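**Can a machine do kitchen chores yet?**

**stirkerico_fan** wrote:
My mother asks me every November if she can buy a robot that cooks. I say no. Last week a seller from Senov told me "yes, for simple tasks". What do you think?

**Dalby80** wrote:
For simple tasks, yes. My shop has 12 arms that pack boxes all night. Measuring rice is easier than that.

**epascu** wrote:
I do not agree with Dalby80. Your boxes are all the same and they come in the same place. Rice moves. You need to open the lid, take the spoon in a good angle, and bring the rice over a small cup without losing it on the way. Please look at the grippers, they have only two fingers to hold the spoon.
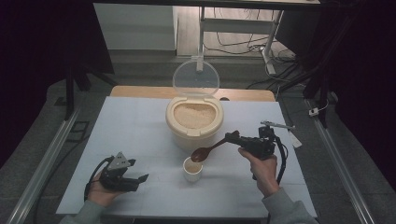
*Rice container, small cup, wooden spoon. Both grippers are held by hand.*

So the difficult part, the deciding, is still made by a person. I would like to see the same task with no hand behind it, 2000 times, in a kitchen where somebody has moved the cup.
Ecaterina Pascu

**Dalby80** wrote:
Fair, but 2000 times is too strict. I spill rice myself and my wife still lets me cook.

**zacharias** wrote:
I am in the middle. A cup of rice, soon. Washing the pot after, with the rice stuck on the bottom, I don't believe it. Also the price: I was offered one arm for 3884, without gripper.

**stirkerico_fan** wrote:
Without gripper! Then I will tell her no again. Zacharias, did they include the controller at least?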